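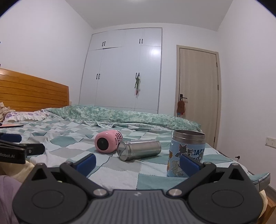

Hand-held grippers at the bed, with a pink cylinder, a steel one and a light blue cup to pick from.

Rokley Robotics Club takes its homework to the bedroom
09/12/2018

Ask members of the Rokley student robotics club what they did over the break and you will hear a lot about beds. Not sleeping in them, either! The club's 10 members have been making up small pick-up tasks at home, using hand-held grippers and whatever cups and containers they could find, and the results are already feeding into their project for the Mornach Student Challenge in July.

The challenge asks teams to teach a robot arm to tidy up household objects it has never met before. Most clubs practice on a bare workbench. Siriporn Somboon, who leads the Rokley group, wanted her students to start somewhere harder.

"A bed is a terrific place to learn," she said. "The sheet wrinkles, round things roll, and if you push too hard everything sinks. You find out very fast whether your idea for a grasp is any good."

Cylinders were the theme of the first round. A cup standing up wants one kind of approach, and a container lying on its side wants quite another, especially with a second one right in front of it. Shiny steel is a favorite with the programming crew (they groan about it, but they love it) as reflections can throw off the software that looks for edges. Patterned bedding makes the job tougher still.

So far the club has recorded 184 tries, each one logged with the object, the way it was facing and whether the grasp held. The target is 2,000 before the entry deadline, and at the rate the students are going it looks well within reach.

Manee Kaewmanee, in her second year with the club, looks after the log and has become its biggest fan. "I used to think the robot was the fun part," she said. "Now I get excited about a spreadsheet. When you sort it by object you can see exactly where we mess up, and then you can go fix it."

The students have split into 4 teams, and each will train its own version of the software, named Isosow, on the shared recordings. The best one goes to Mornach. Soft items are up next, starting with socks and pillowcases, and the club would love to hear from families with odd-shaped kitchen things to lend. New members are welcome at any session in the Giannakopoulos Building, and no coding experience is needed.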